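## Who we are

D'Amico began in Murkville with one long table and a stack of blankets that needed folding. Rosaire Vachon still runs the place, and she will happily talk to you about fleece for as long as you'll let her – so bring a coffee! We now have a crew of eight, and between us we sort, fold and pack soft goods for families and small shops all over town.

We like the thick, fuzzy kinds best, and a deep plum or eggplant purple always cheers up the table, even when it's still all bunched up and full of creases.
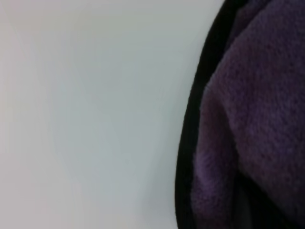
## Come and see us

We're at 2618 Grokidley Road, and the door is open most mornings. Drop-offs are welcome any time before noon.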